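4. Limitation of liability in the Naltolell terms

We read the standard terms that Naltolell gives to its small business customers. Clause 21 caps damages at £2,000 for any loss, including loss caused by careless work. The Cunberg terms have a similar cap but print it on page 2, next to the price.

Under the Unfair Contract Terms Act 1977 a cap of this kind has to be reasonable. We looked at bargaining power, notice and insurance. Notice was the weakest point - the clause sits in small type near the end, and the order form does not mention it. Our view is that a court could refuse to apply it, though Probert came to the opposite view on the insurance point.
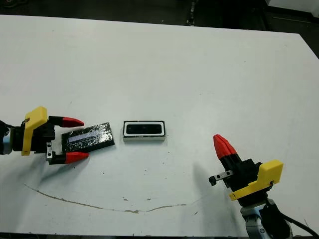

5. Survey of customers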